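How to Budget for Hand-Held Grippers Before You Order a Single One

Posted July 21, 2026

I've put together three equipment plans for household data collection now, and the first was bad enough that I kept the spreadsheet as a warning to myself. It had one line for grippers, one line for "misc," and a total that looked great until the boxes arrived. So if somebody has just handed you a pile of money and told you to go get recordings of people folding, sorting and tidying at home, let me walk you through how I plan the buying these days. I work mostly with small teams, so if you're equipping a whole building you'll want bigger numbers and probably a lawyer.

Step 1: Start from hours, then work back to hardware

Don't open a vendor page yet! Write down how many hours of usable recording you need. Our last project, Huerta, needed 200 hours of bedroom and laundry work. I'd love to tell you that means 200 hours of people holding grippers, but it doesn't. People take breaks, a session gets thrown out, somebody's thumb covers a lens for an entire afternoon (ask me how I know).

Take your target hours and divide by what one person can comfortably do in a session. Then go do a trial session yourself before you trust that figure. My arm gave out long before I thought it would, and I'm fairly stubborn. Whatever comes out is your session count, and your session count tells you how many units you need in the field at the same time.

Step 2: Decide who holds the units between sessions

This changes the budget more than the gripper price does. You've got two choices:

Units live with you and travel out to each home. Fewer units, more driving, more hours paid to whoever drives.

Units live with the people doing the work. More units, more chargers, more cards, hardly any driving.

We started Huerta the first way and switched in April. I'd put the second way in the plan from the start if your homes are spread out, and stick with the first if they're all in the same few streets.

Step 3: Price the whole kit, never the gripper alone

A gripper on its own won't record much for you. My kit list looks like this now:

One gripper, assembled and checked
One spare pair of fingers
Two memory cards, labeled
One charger and one extension cord
One hard case with foam
A printed card with the start and stop steps
Lens wipes (buy the big box)

The extension cord is there because bedrooms never have an outlet where you want one. When I first priced this out, the extras were a bigger chunk of the total than I was ready for, and I had to go back and ask for more. That was a fun email to write. Get a real quote for every line, even the boring ones, and put the shipping in its own column.

Step 4: Compare vendors on parts, not on the launch video

I asked for quotes from Sorkum and Tumis. Both were friendly, both had nice pages, and the unit prices were close enough that they didn't settle anything for me. What I ended up asking each of them was:

Can I order fingers separately, and what's the minimum order?
How long do replacement parts take to get here?
Does every unit carry its own ID that I can scan?
Who pays shipping when something goes back?

Sorkum sold fingers in pairs. Tumis wanted me to buy a full front end. That was that, really. Fingers get scuffed and bent because they're the part that touches everything, and I'm not replacing half a unit every time.

The ID question sounds fussy, but please ask it. Once you have more than a couple of units out, you need to know which one made which recording, and which one keeps coming back with a complaint attached. I keep a sheet with one row per unit: date bought, date checked, where it is, what's been swapped.

Step 5: Buy a pilot batch

Buy the smallest number that lets you run real sessions in real homes. Mine is usually three units, two working and one sitting in a drawer as backup. Run them for a few weeks before you commit to the rest. I set aside 2000 dollars for pilot surprises on Huerta and spent nearly all of it, mostly on cases and cards and one very silly overnight shipment.

Pick the messiest job you expect to record and pilot with that. For us it was clothes on a bed. Dark fabric, patterned bedding, daylight from a window, fans and cords near the wall: if your setup gives you good recordings there, the kitchen drawers will feel like a vacation. I check the fingers against soft things first, then jeans.
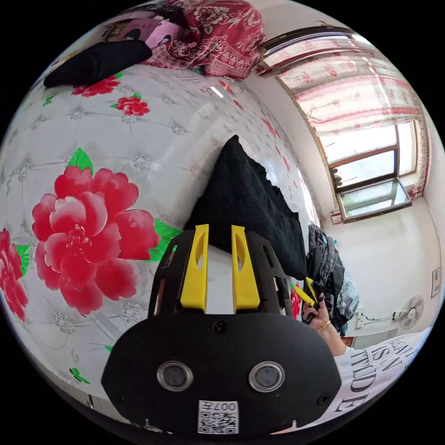 Oanh Hồ wrote to me that she'd skip the three-unit pilot altogether and rent for the first month, since a rental tells you the same things and you can hand it all back if the project gets cut. Fair point, and if you can find somebody who rents near you, do it! I couldn't, and Treswood (where I buy cases) only had loaners for 18 days, too short for the way I schedule. I'd still get a rental quote and put it next to the purchase price so whoever signs off can see both.

Step 6: Add the lines everyone leaves out

Before you send your plan anywhere, check that it has these:

Storage for the recordings, plus a second copy
Time for someone to look through the files every week
Pay for the people doing the sessions, including setup time
Repairs
Insurance, if units are staying in homes
A bit for returning and wiping everything at the end

Pichit Suwannarat looked over my last plan and caught that I'd budgeted for cards and forgotten a card reader. It went in as a line of its own, and there's one in my template now, right under the lens wipes.

Step 7: Order in two rounds

Put half the remaining units in the first round and hold the second until you've seen a couple of weeks of steady sessions. Tell the vendor up front that you're planning it this way and ask them to hold the price. Sorkum did it for me in writing. Save that email somewhere you'll find it, and put the date the price runs out on your calendar.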